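Visita a las oficinas de Nulerix: jornada técnica de rastreo e indexación
Junio
Por Édgar Arboleda

El martes asistí a la jornada de puertas abiertas de Nulerix en Villanueva. El programa constaba de dos bloques: una sesión sobre análisis de registros de servidor y un recorrido por el departamento de contenidos. Éramos 17 asistentes, casi todos responsables de tiendas en línea de tamaño medio.

La primera sesión la dirigió Iva, del equipo de rastreo. Trabajó con los registros de Ziravska, un comercio con 798 fichas de producto activas. El problema inicial era la navegación por facetas: cada combinación de filtros generaba una URL propia, con enlace interno y sin etiqueta canónica. Los robots dedicaban la mayor parte de sus peticiones a esas combinaciones -- color, precio, capacidad, orden -- y volvían a las fichas con intervalos de hasta 26 días.

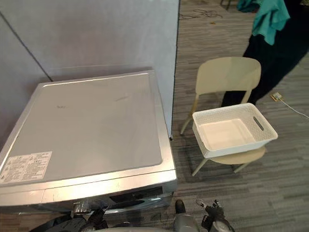

Núm. 26 · pág. 17

La corrección se aplicó en dos fases. En la primera se bloquearon en robots.txt los parámetros de ordenación y se retiraron los enlaces correspondientes de la plantilla. En la segunda se definió qué facetas merecían página indexable, con título y texto propios, y el resto pasó a cargarse sin generar URL. Iva insistió en no combinar noindex y bloqueo en robots.txt sobre la misma dirección: si el robot no puede acceder a la página, tampoco lee la directiva.

En el departamento de contenidos nos enseñaron el flujo de redacción de fichas. Los datos técnicos llegan del proveedor en una hoja de cálculo, se normalizan las unidades y un redactor completa la descripción. El marcado de producto se genera a partir de la misma tabla, de modo que precio y disponibilidad coinciden con lo publicado. Pregunté por las fichas descatalogadas: las que tienen sustituto directo se redirigen con un 301; las demás devuelven un 410 y salen del mapa del sitio esa misma noche.

Quedó fuera, por falta de tiempo, la parte de enlaces externos. El material de la sesión de registros se envía por correo a los inscritos -- incluye las expresiones regulares para filtrar por agente de usuario, sin los datos del cliente.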